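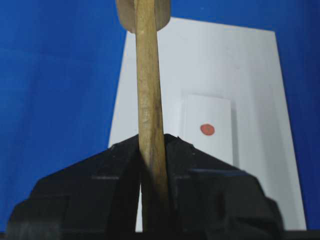 Ticket: Lisik wooden mallet, head working loose
Status: open, waiting on parts desk

Hi again! Following up on my message from Saturday, with the extra info you asked for. It's the long-handled one with the rounded wooden head, light brown handle with the darker streaks in the grain. I bought 2 of them through the Skokcombe store and only this one is giving me trouble.

What happens: after maybe ten minutes of tapping tent pegs the head starts to creep up the handle. I can push it back by hand, and then it creeps again. The handle has a slight taper, so I wondered if it went in the wrong way around at the factory (just a guess — I'm no woodworker).

Tried so far:

Knocked the butt end on a block to seat the head. Held for one evening.

Left it in the laundry room overnight in case the wood had dried out. No change at all.

Wrapped a strip of paper around the top of the handle. Better, but ugly, and it squeaks!

I haven't glued it yet. Your warranty page says glue voids everything, and I'd love to keep the warranty. Would the Werkuma wedge kit fit this handle, or is that only for the bigger mallets? If it's easier to send me a new handle, I'm happy with that too.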